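Seeding Should Be Settled Before the Last Weekend

The Cernara Conference seeds its basketball tournament after the final regular-season game. The bracket comes out near midnight, and eight teams have until the following afternoon to arrange travel, practice slots and scouting. I think the seeding date should move up by one week, with the last round of games counting toward the record but having no effect on the bracket.

The usual objection is that this would drain the last weekend of meaning. The past season's schedule gives a fair test. Going into the final round, the top three seeds were already fixed. Only the order of the fifth and sixth teams changed, and those two would have met in neither version of the first round. The delay bought the conference very little.

The cost was easier to find. Dallov, the longest trip in the league, is 394 miles from the Fondari Arena. Its team learned its tip time at 11:40 p.m. and boarded a bus at 6:00 a.m. The host teams slept at home. A bracket is supposed to reward the regular season, and a rest gap of that size works against it before anyone has taken a shot.

Ticketing suffers too. The arena seats 3000, and visiting blocks go on sale when the bracket is posted. Families who live a state away can't use a ticket offered on half a day's notice. Posting a week ahead would allow the blocks to be sold in the ordinary way and returned if unused.

There is a weaker fix, which is to keep the current seeding date and add a day off before the first round. It adds a hotel night for every visiting team, and it does nothing for the ticket blocks. I would take it over the present rule, but only as a stopgap until the August rules meeting.

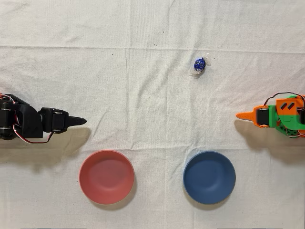
Anatole Delorme: The math holds for one season. Two years ago Dlamini went from fourth to seventh on the last night, and under your plan they would have kept a home-side bracket slot they hadn't earned. I'd go with the extra day and pay for the hotel out of the gate.

Contact the sports desk | Copyright, all rights reserved | Back to top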